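Washing / storing fuzzy white knit, will it ever stop shedding
Forum: Yarn & Fabric Care

moth_and_rye
ok so I have this big white fuzzy knit, mohair blend I think, no tag anymore. sheds on everything. black pants, the couch, the dog. Want to wash it and put it away for summer. Hand wash? machine in a bag? Dont want to end up with felt.

Flarton79
Hand wash. Cool water, wool soap, don't rub. Squeeze, roll in a towel, dry flat. Done it 4 times with mine, still fine.

pegboard_lil
machine in a mesh bag on the wool cycle is fine too, people are way too scared of machines. Cold, low spin. Been doing it for years

Flarton79
Fine until it isnt. Lost a good cardigan that way. Spin stretched one side and matted the other.

pegboard_lil
then your machine runs hot or the bag was too big. Mine come out better than by hand bc they don't sit there dripping and getting heavy

moth_and_rye
great, 2 people, 2 answers lol

Ryszard Sikora
Both can work on the right yarn. No tag, I would go by hand. Pull a few fibers from a seam first and rub them between wet fingers with soap. If they clump in a minute, keep it out of the machine.

As for shedding, brushed yarn sheds. Shake it outside before washing, most of the easy stuff goes then. You won't get it to zero.

moth_and_rye
clump test is smart, will try tonight

oona_stitch
freezer!! fold it in a bag, freezer overnight, shake it out. cuts the shedding a lot

Flarton79
Never did a thing for me. Fuzz everywhere an hour later.

oona_stitch
worked on my Rernulus shawl, dunno what to tell you. maybe depends on the yarn

pegboard_lil
Freezer is for moths not fuzz imo

oona_stitch
can be both

moth_and_rye
Update 18 July 2025. Fibers did not clump so thats good. Still going by hand, I'm chicken. Spread it out on something dark to look it over and wow the fuzz really shows, loose hairs along part of the edge. Pretty rumpled too.

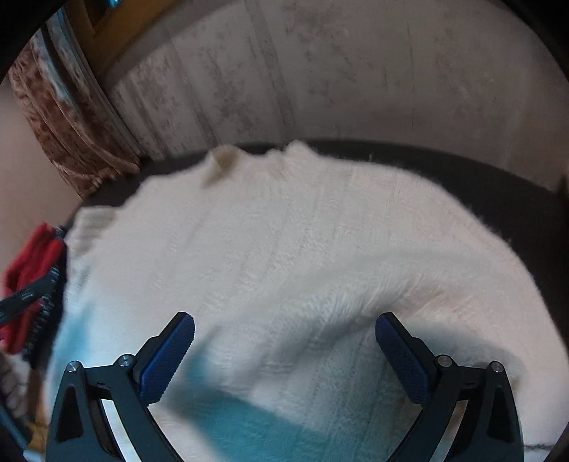

corvina_b
Do you steam the creases out before storing or leave them?

Ryszard Sikora
Leave them until you take it out again. Wash, dry it flat, fold loosely, and steam in the fall if the creases are still there. Hold the steamer off the surface, pressing flattens the fuzz.

pegboard_lil
I steam before, ten seconds, let it cool, then fold. otherwise the creases set

Ryszard Sikora
Then it has to be bone dry before it goes in a bin. People rush that part.

Flarton79
^ this. had a musty blanket once, took 2 washes to get the smell out

moth_and_rye
ok leaving the creases. cotton bag or plastic bin?

corvina_b
Cotton bag, or an old pillowcase. Cedar in the drawer but not touching the knit, the oil can mark white stuff

oona_stitch
plastic w/ a good lid if you get moths. We had them bad in Mandadstead and cotton did nothing

moth_and_rye
no moths so far, pillowcase it is. thx all, will report back on the shedding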